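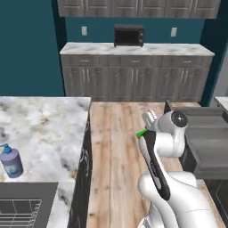 Questions we receive often about renting a kitchen by the hour at Bimgate

Last updated in December. If your question is not answered on this page, please write to Sowmya Varghese at the front desk. She reads all messages in the morning, before 10:00.

## Booking and payment

**Who can rent a kitchen?**

Any person who is 18 or older and wants to cook food for sale, for a class, or for a private event. You do not need to own a company. Many of our renters make jam or bread at home for friends and want to try the first small market. If you are under 18, a parent must sign the contract and stay in the building with you.

**What is the shortest time I can book?**

Two hours. Please count your cleaning inside this time. If you book from 9:00 to 11:00, the next renter may be waiting at the door at 11:00 with cold food in boxes, so we ask you to be finished and outside at that time.

**How do I pay?**

By card, when you make the booking. We do not take cash at the desk. If you rent more than one time each week, you can ask for a monthly bill. The monthly bill comes on the first working day of the next month.

**Do I have to pay a deposit?**

Yes. The deposit is $300 and you pay it one time, not for every booking. We keep it as long as you are our renter. When you stop, send us a short message, and you get it back on the same card. It usually takes a week. If something was broken or the kitchen was left dirty, we take the cost from the deposit and send you the receipt.

**Can I cancel?**

Until 48 hours before the start, you can cancel and all the money comes back. After that, we keep half. If you do not come and do not write to us, we keep the full price. When the building must close (for snow, or for a problem with the water), you pay nothing and you choose a new time.

**Can I give my booking to a friend?**

Only if your friend is already registered with us. Our insurance wants to know the name of the person who is cooking.

## Permits and food safety

**Do I need a food handler card?**

If you sell the food, yes. If you cook for your own family party, no. The card must be valid on the day you cook. We make a copy when you register, but you are the one who must remember the end date. The system does not send reminders. We have asked for this function and we hope to have it.

**Does renting here give me a permit to sell?**

No, and this is the most frequent misunderstanding. We give you a letter which says that you cook in a shared kitchen. You send this letter to the health department of your county together with your own application. Each county has its own form and its own waiting time. Please begin early. Some renters paid for many hours and then could not sell anything at the market, because the paper was not ready.

**Can I cook meat and fish?**

Meat yes, fish yes. Smoking and curing are not allowed in any of our rooms. Raw shellfish is also not allowed.

**I make food without nuts. Is the kitchen free of nuts?**

We can't promise it. The Solham room is reserved in the mornings for renters who work without nuts, and it is cleaned the evening before. But all rooms use the same hallway and the same air. If you want to write "nut free" on your label, please speak first with your inspector.

**Who checks the temperature of the refrigerators?**

You write it on the sheet on the door when you arrive and when you leave. If the number is above 41°F, do not put your food inside, and call the desk.

## Equipment

**What do I find in the kitchen?**

Pots, sheet pans, cutting boards, mixing bowls and simple knives. The full list for each room is in your booking message. Please bring your own towels, gloves, plastic wrap and small tools such as a peeler or a thermometer. Most bakers prefer to bring their own scale too.

**Which room is better for baking?**

Flutholm. It has the bigger oven and a long table for rolling dough. Solham is better for soups and sauces. If you are not sure, you can come and look at both rooms without paying, between 14:00 and 15:00. Write us one day before.

**Can I bring my own machine?**

Yes, if it has a normal plug and the cable is in good condition. Two strong machines on the same outlet will stop the electricity in the whole room, and then you must wait for somebody with the key. Gas burners from outside are not allowed.

**How many people can work with me?**

Four in Flutholm and three in Solham, including you. Children cannot be in the room during cooking, also if they sit quietly.

## Storage

**Can I leave my ingredients?**

Dry shelf: $35 for a month. Cold shelf: $60 for a month. All boxes must have a lid, your name and the date. Boxes without a name are thrown away when we clean the storage, and we are not able to give the money back for them.

**Is there space in the freezer?**

At the moment there is a waiting list. We add your name if you ask. In summer the list is long and moves slowly.

## Cleaning and leaving

**What must I clean?**

Tables, stove, sinks, floor, and everything you used. Oil never goes in the sink. Put it in the metal barrel beside the back door when it has cooled. Trash goes to the containers behind the building, cardboard must be flat.

**What happens if the kitchen is dirty when I arrive?**

Take two or three photos before you touch anything and send them to the desk. You get 30 minutes free in your next booking. If you begin cooking first and write later, we cannot know who left it so.

**Is there parking?**

You may stop at the side door for 20 minutes to carry your things. After this, please use the street. The spaces with yellow lines belong to our neighbor, and he does call the tow truck.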